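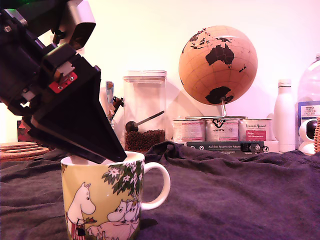
Coffee corner, April 24, 2018

Home | Notebook | Workshop | Contact
2 min read

The beans are now in the tall clear jar with the lid, and the scoop stays inside it. Please do not put it in the drawer again - last week I was searching ten minutes for it.

The jar has only a layer of beans left. Darmawan Raju will order the next bag from Corkwood, the dark one as before.

The Moomin mug belongs to Fitriani Yusof. Ask her before you use it.

The purple-grey cloth is rumpled and I want to iron it. To check: does it shrink at 60 degrees? The label is gone.

Recent entries
Soromum kettle, new filter
Shelf paint, second coat
Notes from November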